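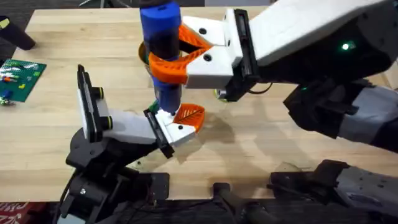

One reader writes to me that the soup and the bread were the easy part when the family came home from the funeral, and that what she missed was a place for the coats. She asks that I put this first the next time I write on the subject, so I put it first.

Coats. Clear one bed completely and put an old sheet over the cover. Coats of men on the left, coats of women on the right, children's on a chair. In wet weather do not use a bed, use the shower rod in the bathroom with all the hangers of the house.

I have prepared the house for such a day four times, two times in my own family and two times for neighbors in Trovthorpe. At the largest one there were 67 persons, and the house is small. Below are the things I wrote down afterward for myself, with some additions from letters.

The day before

Empty the dishwasher in the evening and leave it open. Empty also the trash, and put three new bags on the bottom of the can, under the one in use, then anybody who takes out the full bag finds the next one.

Write the hour and the address on a paper and tape it beside the telephone. People will call from the car, and the person who answers is maybe a cousin who does not know your street number.

Make space in the refrigerator. Neighbors bring food whether you ask for it or not. Mustard, pickles, jam and drinks can stand one day in a cooler with ice. The dishes that come are mostly wide and flat, so take out one shelf completely.

Ask at the church or the hall if they lend cups. Ours lends 35 in a crate, with the saucers, and wants them back by Thursday.

Coffee

Make it stronger than you drink it yourself and keep a pot of hot water next to it. Each guest can then correct his own cup. Thermos jugs should be filled with boiling water for ten minutes before the coffee goes in. It stays hot much longer this way. Put a piece of tape on the jug with decaf and write on it in large letters, because after an hour there is always a discussion.

Milk goes in small pitchers, filled often. A large carton on the table becomes warm and must be thrown away.

Dishes of other people

A strip of masking tape under every dish that arrives, with the name of the family. Do it at the door, in the moment when you take the dish. Later you will not remember. On glass the tape comes off easily if you do not wash it hot first. If it was washed hot already, rub the place with cooking oil, wait a little, and wipe with a dry cloth.

For dishes with no name I use the shelf in the hall. They stand there until somebody recognizes them. I still have a lid from October.

Flowers at home

Arrangements in foam need water also, and more than one thinks. Pour slowly in the middle until the foam does not take more. Put a plate under it, the baskets leak. Lilies: pull out the orange parts with a paper tissue before they open fully. If the powder has fallen on a tablecloth, do not rub and do not use water. Take it off with sticky tape, then hang the cloth in the sun. And if there is a cat in the house, lilies should not come in at all. Give them to the church.

Cards should be taken off the flowers the same evening. Write on the back what flowers they were. It helps very much for the thank-you letters.

Candle wax on the cloth

Let it become hard, with an ice cube in a bag if you have no time. Break off what you can with a spoon. Then brown paper above and under, and a warm iron without steam, moving the paper to a clean place each time. Colored wax leaves a shadow, for this I use a little rubbing alcohol – try on the hem first.

The thank-you letters

We had 134 to write after my mother-in-law. I found it good to do them at the kitchen table, a few every evening after supper, with the stamps and the list in one shoe box. Two persons can share it, one writes and one does the envelopes. A short letter is enough. Mention the dish or the flowers, and one thing about the person who died if it comes to you.

Black clothes

Brush them before you hang them away, and hang them one night by an open window. Flour from the kitchen goes off with a dry sponge. With a damp one you make paste. Look in the pockets too. In mine there was the folded program, and I was glad that I looked before the washing.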